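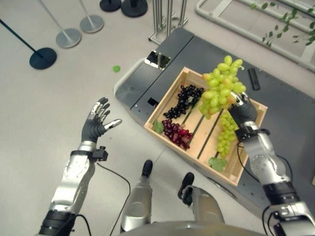
Station 3, grape crate on the gray table. Green bunch lifted for the underside check.

FLALLENT PRODUCE ROOM - RECEIVING AND DISPLAY CHECKLIST
Site: Flidside
Date: September 2, 2024
Checked by: Marianna Olszewski
Reviewed by: Demetrio Lorente

1. Floor around table clear of fruit and leaves
Fail. Small green leaf fragment on the floor to the left. One grape found under the sink, a long way from home. Removed. A grape on a hard floor is a ball bearing with juice in it, so please keep looking.

2. Table steady, top wiped before crate goes down
Pass. The wobble I wrote up in February has been fixed with a proper foot and not, as before, with a folded copy of this checklist.

3. Crate sound: no splinters, no nails proud, slats tight
Pass with comment. Light wood, sides good. Gaps in the floor slats are part of the design, but small berries will find them. Run a gloved hand along the inside edges before filling.

4. Colors kept in separate piles
Pass. Green, red and dark grapes each have their own spot. The long dark ones still have no name card. "Fancy black" on a sticky note is not a variety.

5. Underside of each bunch checked for split or moldy berries
Green: pass. Red: pass. Dark: two split berries, snipped out. Lift the bunch and look under it. Looking at the top and feeling confident is a different procedure and we do not have a box for it.

6. Leaves clean and fit to sit next to food
Pass. Grape leaves are decoration. They get rinsed like everything else, and they do not go on top of a bad spot. I have been doing this too long for that one.

7. Weight on table under posted limit
Pass. Limit is up to 700 pounds. We are not close, and I would like to meet the grapes that were.

8. Delivery slip matches crate
FAIL. Slip 1069 from Tejada says 27 crates, all green. Vukow's slip was stapled behind it and says nothing legible. Both suppliers called, one answered.

Action: Tejada to send a corrected slip. Name card for dark grapes, owner Demetrio.

Reviewer comment (D.L.): Agree on all but item 4. I thought "Fancy black" was pretty good. Will ask Vukow what they are.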